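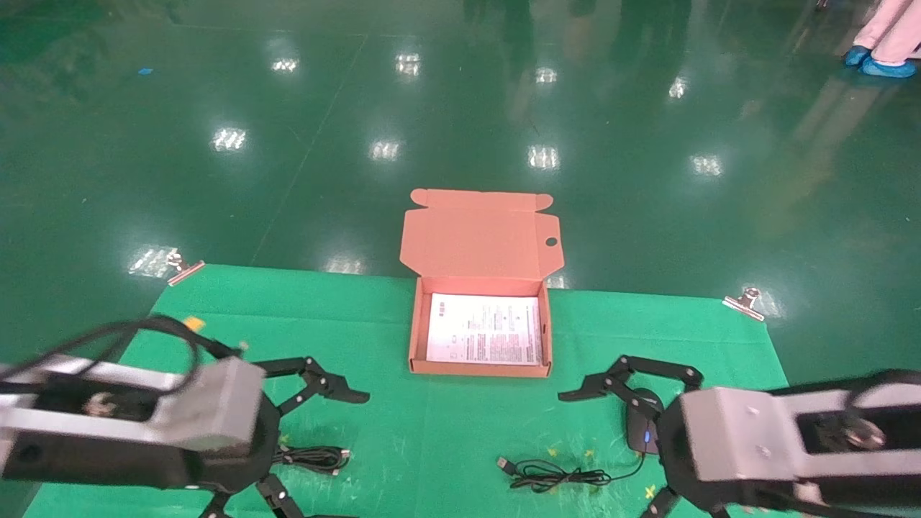
# Packing Notes: The Pink Mailer

2020-01-08

The Jonbridge parcels will be sent in salmon-pink corrugated mailers this season. The lid stands up by itself while a box is being filled, and the printed sheet lies flat in the tray.

I pack on a green cloth mat, with a metal binder clip at each upper corner – a habit retained from the November orders. The first run is 128 boxes. Tissue from Kuo will be added once it has been delivered. Readers who requested the smaller size are asked to wait for the second run of 90.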